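Breltholm Household Notes, version 2

A small text collection of handwritten shopping lists and kitchen notes, typed up by Harish Jaiswal and Selim Kurtuluş.

Contents
notes.csv holds 1037 notes, one per row. Columns are id, text, language and month. 900 of them are in English. The rest are in Turkish or Hindi, and a few switch languages partway through.

How the text was typed
Spelling is left as written. Crossed-out words are kept between tildes. Where a word could not be read, the row has a question mark in its place. Names and phone numbers were replaced with the word NAME or PHONE.

Changes since version 1
Removed 18 duplicates. Fixed the month column, which had February entered as 20 in the Corrigan batch. Line breaks are now stored as a slash.

Known problems
Prices have no currency column. Some notes from the Meltel batch mix pounds and kilograms, and we have not converted them.

License
Free to use and share with credit. Please do not try to work out who wrote a note. Send corrections to Selim with the row id and the column that needs changing.

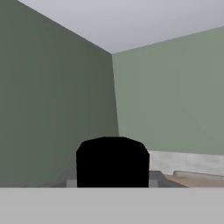
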